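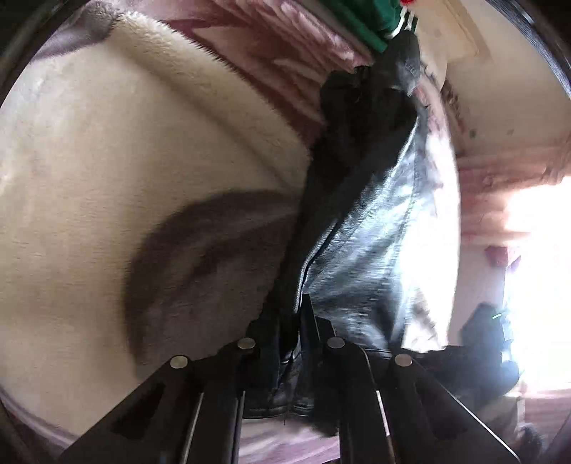 Issue 5, page 3

What happens to a coat after you drop it off? My project on the second-hand clothes trade in Lurard

by Ignacio Troncoso

I should say first that I picked this topic in a panic. Everyone else on the course had their titles in by the end of June and I had a blank page and a bag of old jumpers by my bedroom door that I'd been meaning to take to the charity shop since Christmas. So one thing led to the other. I took the bag down, got chatting to the woman on the till, and came home with a project (and, I'm sorry to say, another jumper).

My question was a simple one: when people in Lurard give clothes away, where do they end up? I'd always pictured them going straight out on the rail with a little price tag, and plenty of people I asked thought the same. I wanted to find out how much of it really sells, who decides the prices, and what gets done with the rest.

I did the work in July. There are two shops on the high street that let me in, Itance and Lubis, and they could hardly be more different. Itance is run for a local hospice and takes more or less anything. Lubis is a proper business - they buy by the kilo, pick out the nice older pieces and charge quite a bit more for them. I spent my mornings at Itance and my afternoons at Lubis, with a cheese roll on the bench by the bus stop between the two. My tutor wanted me to call this a "comparative case study", so there you go, it's a comparative case study.

The main thing I did was follow a batch of clothes. At Itance I wrote down every item that came through the back door until I had 277 of them, and gave each one a line in my notebook: what it was, what state it was in, whether it went out on the shop floor, and the price if it did. Then I went back at the end of the month and checked what had gone. I'd planned to do the same at Lubis, but they buy their stock already sorted, so it wouldn't have been a fair match. I interviewed the staff there instead and looked at how they price things.

The sorting was the bit I enjoyed most. It's so fast! You get a few seconds per item: armpits, collar, cuffs, zip, smell. I was hopeless at it to begin with and kept stopping to read the labels. By the second week I could spot a dodgy zip from across the table, though I never did learn to tell real wool by touch, and the manager caught me out on it again and again.

Children's things went quickest, especially school shirts, even with term over. Men's trousers hardly moved. Coats surprised me, as I'd expected no one to want one in the heat, but people were buying them for winter while they were cheap. Party dresses were the sad ones. Lovely things, many of them, and they just hung there week after week.

Prices at Itance are set from a sheet taped inside the cupboard door. At Lubis they come out of the owner's head. She told me she thinks about "who's going to walk in and want it", and when I asked if she ever wrote any of that down she laughed at me. I do think this matters, and I go into it more in section 3 of the full report, because it means the same denim jacket can cost three times as much on one side of the road as on the other.

As for the clothes that don't sell, both shops send them on to a firm called Trudidia, who collect in a van and pay by weight. I wrote to them twice and didn't hear back, so the trail stops there and my lovely neat diagram has a big question mark at one end. I'd have liked to ride along on a collection, and if I did this again I'd sort that out before anything else.

I'd also use a spreadsheet from day one. Typing up a whole notebook of my own handwriting took me most of a weekend, and there's one entry that says either "grey skirt" or "grey shirt" and I still can't tell you which. I've put it down as a skirt.

The full report, with the tables and the interview notes, is in the department office if anyone fancies a read. Ask for the green folder.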